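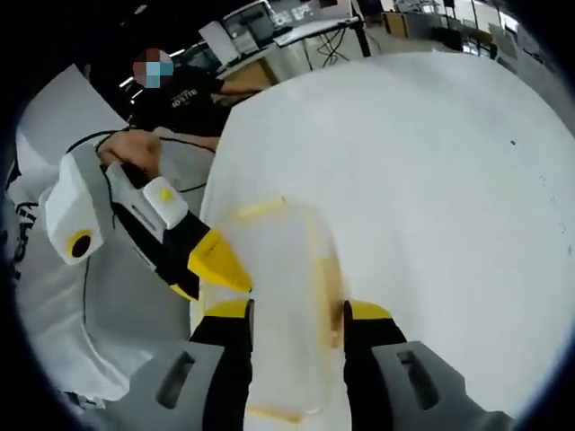
Figure 1. Translucent plastic item between two yellow-tipped fingers.

Do people who read rain gauges like round numbers?
A chi-square goodness-of-fit test on final digits

Project report, Introductory Statistics
Evbridge College
Submitted 2022-09-18

1. Introduction

The chi-square goodness-of-fit test compares a set of observed counts with the counts we would expect if some hypothesis were true. Textbooks illustrate it with dice. I do not own any dice I distrust, so I have used rainfall.

A manual rain gauge is read by eye to a tenth of a millimetre. The last digit is the one the observer has to squint for, usually in bad weather, as good weather gives them nothing to read. If the squinting is done carefully, each final digit from 0 to 9 should turn up about equally often. If the observer is cold and wants breakfast, we might expect too many 0s and 5s. The literature calls this digit preference or heaping.

2. Data

The readings come from the daily rainfall ledgers for Gullamar, held in the Kubíček Reading Room. The ledgers may be photographed but not borrowed, and the photocopier may be neither used nor discussed. I typed the values into a spreadsheet by hand.

Days with no rain were left out. So were days with less than 2 mm, for a reason that cost me an entire afternoon the first time through. Small rainfall amounts are much more common than large ones, and a reading of 0.1 is more likely than a reading of 0.9 however honest the observer is. Final digits are only close to uniform when the values are spread over a range that is wide compared with one millimetre. My first run included everything and produced a magnificent test statistic which meant nothing.

A further 17 entries were dropped because I could not read them. Most were a choice between 1 and 7. This left n = 1443 readings.

3. Hypotheses and assumptions

H0: each final digit has probability 1/10.
H1: at least one digit has a different probability.

Significance level: alpha = 0.05.

Assumptions:

– the observations are independent of each other,
– each observation falls in exactly one category,
– the expected count in every category is at least five.

The third is satisfied with room to spare, as every expected count is 1443/10 = 144.3. The second is satisfied by the nature of digits. The first is discussed in section 6, where I have put everything I would prefer the marker to read last.

4. Test on all ten digits

Final digit: observed count

0: 221
1: 118
2: 142
3: 136
4: 121
5: 169
6: 127
7: 138
8: 150
9: 121

Total: 1443

The test statistic is the sum over all categories of (O – E)²/E, where O is the observed count and E the expected count. With equal expected counts this simplifies to the sum of the squared observed counts, divided by E, minus n:

chi-square = 216941/144.3 – 1443 = 60.40

There are ten categories and no parameters were estimated from the data, so the degrees of freedom are 9. The critical value at alpha = 0.05 is 16.92. The statistic is well past it and H0 is rejected.

The digit 0 alone contributes 40.77 to the total — roughly two thirds of it. The digit 5 contributes 4.23. The digits next door to zero, 1 and 9, are both short, which is what you would see if some of their readings had been rounded into it. The digit 8 is slightly over-represented, and I have no theory about 8.

5. Test on two groups

The ten-digit test says that something is uneven without saying what. My suspicion concerned 0 and 5 in particular, and was written in my project proposal in March, before I had seen the ledgers. I therefore also grouped the digits in two categories.

Ending in 0 or 5: observed 390, expected 288.6
Ending in anything else: observed 1053, expected 1154.4

chi-square = 35.63 + 8.91 = 44.54 (44.53 before rounding the terms), with 1 degree of freedom. The critical value is 3.84. H0 is rejected again.

The observed share of readings ending in 0 or 5 is 27 per cent, against the 20 per cent expected. An approximate 95 per cent confidence interval for the true share is 24.7 to 29.3 per cent. I find this more useful than the test statistic, because it is in units a person could repeat at dinner, should the dinner be going that badly.

6. Limitations

Independence. Rain on one day tells you something about rain on the next. It probably tells you much less about the tenths digit, but the same person read the gauge for long stretches, and their habits went with them. The ledgers are initialled only now and then, so I could not separate the observers. A really devoted rounder could be responsible for most of the effect.

Transcription. I typed the numbers, knowing what I was looking for. I rechecked one ledger against my photographs and found a single error, in a whole-millimetre digit, where it does not matter here. I did not recheck the rest.

Scope. The result concerns one gauge. The gauge at Bikitham would have made a natural comparison, but its ledgers are recorded to the nearest whole millimetre, an approach that removes all difficulty with the tenths column.

Size of the effect. With a sample this large, the test would pick up a fairly small departure from uniformity. Rounding to the nearest half millimetre changes a single reading by at most a quarter of a millimetre, and some of those changes go up while others go down. I would not expect the monthly totals to shift by much, although I have not tested it.

7. Conclusion

The final digits in the Gullamar ledgers are not uniformly distributed, and 0 and 5 appear more often than they should. The excess is mostly in 0.

The spreadsheet is attached as Appendix A. The discarded first run is in Appendix B, as the marking guide asks for all working.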